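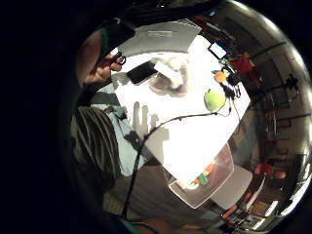
By the Books Desk, Drevton Quarterly | Mon 1 April | Features

The Rimden novels have been in print for most of a century, and for most of that time readers have been buying different books under the same titles. The Cludell Press edition, which reaches stores this month, is the first to print all six volumes from a single, stated source text. Its notes run to more than 200 pages.

The trouble began with the serial version. The early Rimden stories ran in a weekly paper that paid by the column and cut to fit. When the stories were gathered into books, the typesetter worked from clippings for the first two volumes and from typescript for the rest. The two sources follow different habits. The clippings break long speeches into short paragraphs, drop most semicolons, and close each installment on a line that often appears nowhere in the typescript.

Later publishers made it worse. A cheap reprint reset the whole cycle in a smaller format and lost 14 passages, the longest of them a full chapter in the fourth book. That chapter describes the flooding of the lower town. Without it, the empty streets in book five have no explanation, and a fair amount of criticism has treated them as symbolic. The cheap reprint was the one most libraries bought, so it became the text people quoted.

Cludell's editors chose the typescript wherever it survives. It is held in the Ekström Collection at Drevton, in 20 boxes, and was closed to readers until a new catalog was finished in February. For the first two volumes, where only a few typed pages remain, the edition follows the clippings and restores the paragraphing by analogy. This is the weakest part of the method. The editors say so in their introduction and mark each restored passage with a small raised circle.

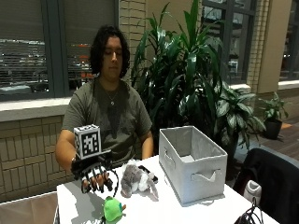 A second problem was names. The ferryman in book one has three spellings, and the inn changes its sign between chapters. Earlier editions fixed these silently. Cludell leaves them alone and lists them in an appendix, on the grounds that at least two of the changes were made by hand on the typescript and seem deliberate.

The reading text itself is clean. Notes sit at the back, keyed by page and line – no numbers interrupt the prose – and variants are given in full where they run under 50 words. Longer ones are summarized, with a box and folder reference. Scholars will find this inconvenient. A separate volume of complete variants is planned, but the press has not set a date or a price for it.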